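Segmenting Bimanual Gripper Recordings into Grasp, Pour and Release Phases with Sturna

Applies to Sturna 7. Maintained by Katalin Szilágyi and Mekdes Berhe. Last revised in May.

This page explains how to turn a raw two-gripper recording into labeled phases that the Gremetora policy trainer can read. It assumes that you have a calibrated pair of hand-held grippers, one head camera, and a session that has already been imported. Import is covered on its own page.

Prerequisites

Each session folder must hold three video streams (left, right, head) and two jaw-width logs. The streams run at 60 frames per second. The width logs are written on the gripper clock and are resampled to the video timestamps on load. If the loader reports a missing log, stop and re-import. Sturna will fill a gap with a constant width, and the segmenter reads a constant width as a hold.

Step 1. Align the clocks

Run:

sturna align --session snack_pour --ref head

The command cross-correlates the motion energy of each gripper stream against the head stream and prints one offset per stream, in frames. Offsets of up to 7 frames are normal. Anything larger points to dropped frames at the start of the recording, and the session should be trimmed before you go on.

Do not align on jaw width alone. The two grippers often move at different times in a pouring task, and the correlation peak for the idle hand is flat.

Step 2. Detect the grasp

The grasp detector combines two signals: jaw width, and the difference between the image patch at the fingertips and the background patch next to it. Width alone is a poor test for film packaging. A fold of thin plastic between the pads brings the jaws to nearly the same width as an empty close, so the detector has to see the material. 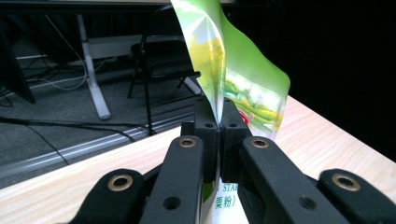 Figure 1. Gripper view with a fold of a green snack bag pinched between the fingertip pads.

Set the patch in the config file:

grasp:
 patch: fingertip_center
 width_max: auto
 contrast_min: 0.18
 hold_frames: 12

With width_max set to auto, Sturna takes the limit from the calibration file for that gripper. Leave contrast_min at the default for a first pass. Shiny film produces highlights that change from frame to frame, and a lower threshold makes the detector flicker between grasp and no grasp. If you see flicker, raise hold_frames before you touch the contrast value.

Check the result with:

sturna inspect --phase grasp --stream left

The viewer opens on the first frame of each detected grasp. Step backward until the pads have not yet met the object. The boundary should fall between the last open frame and the first frame of contact. An error of two or three frames is acceptable for training.

Step 3. Mark the pour from the head view

The gripper cameras move with the hands, so a tilt of the wrist appears as motion of the whole background. This is hard to separate from transport. The head camera sees both the held object and the receiving container, and the pour phase is defined in that view.

Draw one region around the container opening. The region is stored in table coordinates and follows small head movements. The pour detector then looks for a held object whose projected position overlaps the region and whose tilt is past the set angle.
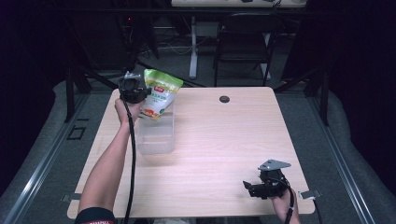

Figure 2. Head view. The left gripper holds the bag tilted over the clear container; the right gripper is empty above the tabletop.

Clear containers need one extra setting. The default region tracker follows edges, and thin translucent walls give weak ones. Set:

pour:
 region_tracker: table_plane
 tilt_min_deg: 35
 require_hand: any

The table_plane tracker ignores the container and anchors to the tabletop. It assumes that the container does not slide. If it does, split the session where it moves and draw a second region.

Leave require_hand at any unless the task always uses the same hand. The label names the hand that holds the object, and the other hand gets its own track. An empty gripper over the table is labeled idle, not approach, until its speed toward an object passes the threshold for 12 frames in a row.

Note that the pour label describes pose only. It does not say that anything left the bag. If your policy needs that, add an outcome label by hand in the review tool.

Step 4. Detect release and open travel

Release is the first frame in which the jaw width rises past the hold width and the fingertip patch returns to background contrast. Both conditions are needed. Stiff film can spring against the pads and push them apart by a small amount during a hold, which shows in the width log as a short bump.
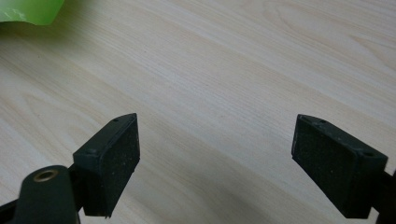 Open frames are split further by what else is in view. When the patch between the fingers matches the table model and no object mask touches it, the frame is labeled open_clear. Objects near the border of the image do not change the label, even when the mask is cut by the edge. To exclude them from target selection as well, set border_margin to 40 pixels or more.

Wood grain deserves a look at this stage. The table model is a running average, and long grain lines shift quickly as the hand moves. Fekete, the bundled background estimator, handles this if it is given enough frames to settle. The Flirnarstead test set includes one session of 601 frames in which it settled at frame 152, and every label before that frame was wrong. Discard the warm-up section:

sturna segment --session snack_pour --skip-warmup

Shadows under the fingers are a second source of error. Fekete treats a soft shadow as background by default. Turn off shadow_merge only if your objects are gray and low in contrast.

Step 5. Export

sturna export --format gremetora --phases grasp,pour,release,open_clear

The exporter writes one file per hand. Frames with no label are dropped. To keep them, add --keep-unlabeled, and mask them in the trainer config.

Known problems

The viewer loses its place if the session is re-aligned while it is open. Close it first.

Left and right are assigned by device ID. Swapping the grippers between hands in the middle of a session is not detected, and the labels will carry the wrong hand name from that point on.

Overnight batch exports started on Sunday may run against an old calibration cache. Run sturna cache --clear before starting the batch.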